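In Defense of the Junk Drawer
by Arnulfo Inga

My sister-in-law hired a man to organize her kitchen. He charged by the hour, he brought his own labels, and by the end of the second day she no longer owned a junk drawer. She told me this at dinner in the tone other people use for a clean biopsy.

I asked where the batteries were. She said there was a place for batteries. I asked where the birthday candles were, and the tape, and the little key that bleeds the radiator. There was a place for each of these, it seemed, and she would think of it in a minute. We had pie while we waited.

I have been hearing for years that clutter is bad for me. Digby Tomoana, who lives across the street and owns one chair he describes as "enough," believes that every flat surface in a house should be kept bare so the mind can rest on it. I have tried resting my mind on a bare surface. It lasted until I wanted somewhere to put my coffee.

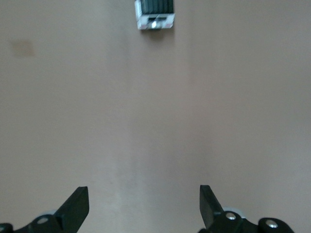 The trouble with a place for everything is that you have to be the kind of person who knows what everything is. I have a plastic bracket in my drawer that came off something in 2 different apartments ago, or possibly came with the blinds. I have a Trason warranty card for an appliance I can't picture. What shelf does that go on? The organizer would say the trash, and the organizer has never had a set of blinds fall on him the week after trash day.

Organizing also costs more than it lets on. I priced a drawer insert from Vomholm with 16 compartments, and it was 60 dollars, which I would have to spend before I could begin looking for my scissors. It promised to save me time every morning. I am not sure what I would do with the time. Sort, probably.

What I like about a junk drawer is that it admits something. The rest of the kitchen is a performance for guests: the good bowls up front, the spices facing out as if they'd been called to attention. Then you pull the drawer to the left of the stove, it jams on a spatula, and you know who lives there. I trust people more once I've seen theirs – I would put it on the tour, between the bathroom and the coats.

My sister-in-law called last week, in a hurry, to ask if I had any birthday candles. I had 37 of them, in three colors, rubber-banded to a tape measure. She came over and got them, and while I was digging she took two batteries as well.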